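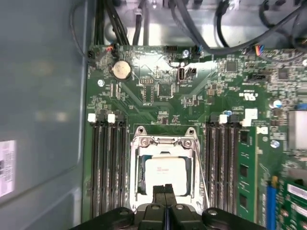 Workshop news: the old towers are coming apart

Stripping of the retired desktop towers began in February and carries on most mornings from 10 until lunch. The boards in the larger cases have been worth the trouble. They have a bank of four memory slots on each side of the processor socket, and a fair amount of memory has come out of them already. Anything that passes its test goes to the Follska office, where the older machines are short of it.

Amrit Chan has taken on the processors and asks that people follow the same order each time. Take the cooler off first and wipe the old paste from the top of the chip, so that any lettering can be read and copied on to the label. Release the lever, raise the load plate and lift the processor straight up by its edges. Close the plate again once the socket is empty. Two boards were spoiled last year by something dropped on to open pins, and neither could be used again.

Memory comes out after that. Open the latches fully before pulling. Some slots have white latches and some have dark ones, and the colours show which slots should be filled first, so please note on the sheet which slot each module came from. Modules go into the anti-static sleeves in the grey drawers, one to a sleeve. Please don't stack them loose on the bench.

The coin cells should be removed from every board, including boards we mean to keep. Most are old and will be flat before long. Put a strip of tape across each one and drop it in the battery tub by the door. Verena Ruchti takes the tub to the recycling centre when it is full.

Standoffs and case screws go in the jars. We are low on brass standoffs, and the next set of builds for Sindemari will need 100 of them, so check the bottom of the case before it goes to the scrap pile.

Cases with sound side panels will be kept for the time being. Si-woo Pyo would like 4 of them for the beginners' course and will choose them before the end of the month. The rest will go for metal.

Wrist straps are on the hooks beside the bench and should be clipped on before a case is opened. If a strap is missing or the clip is broken, tell Amrit and he will put out another.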